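Home | Programs | Grants | Reports | Contact

Gindov Collegiate Esports League: progress report to the Mudent fund, July 7, 2019

The spring split finished on schedule, and on paper it went well. Peak viewership reached 2,145 for the final between Gautier and Sidau. I would not read much into that. The stream was hosted on a partner channel that night, and the regular-season average was 398, barely up on last year.

Registrations stand at 331 players. Plenty of them signed up, played one open qualifier and never queued again, so the number says more about our sign-up page than about the health of the league.

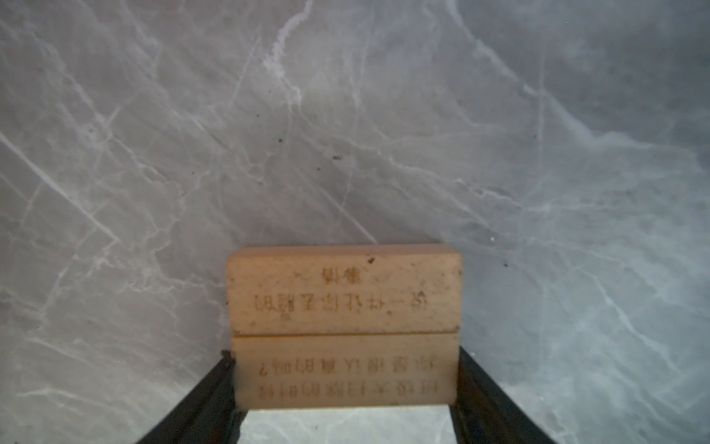
Liette Bergeron disagrees, and wrote after the draft went around that one qualifier is still one more than most of those students had ever played, and that the fund should judge us on who comes back in November. Fair enough. I would still like to see them come back first.

Coaching money was spent as planned. Both finalists used it for draft prep, and both went on picking the same comfort champions week after week. Whether the sessions changed anything is hard to say from a best-of-five that ended in three.
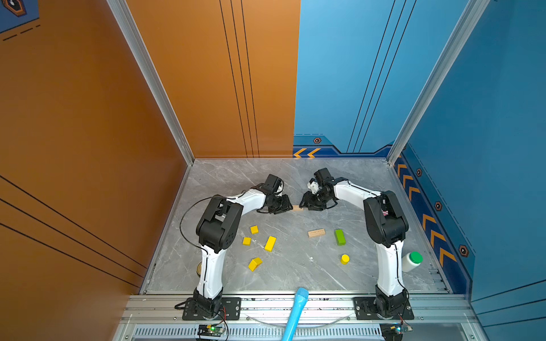 Tabletop with two arms, spring reporting period.

Server trouble cost us 2 match days. The host has promised a fix — it promised one last year too — and I have asked for the terms in writing before we renew.

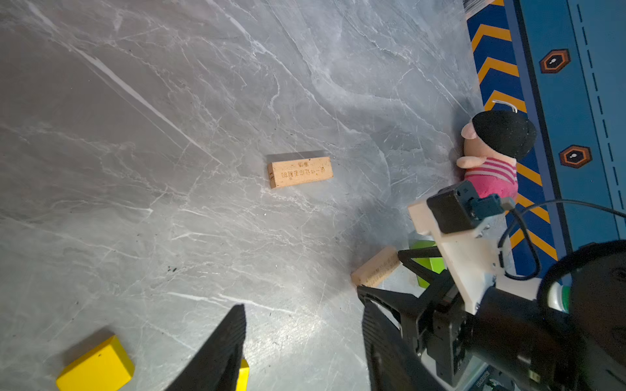

Until those terms arrive, the deposit for the fall split stays unpaid. The casting budget is underspent, mostly on account of the lost days, and I propose moving the remainder to referees, where we were short in every round of the playoffs.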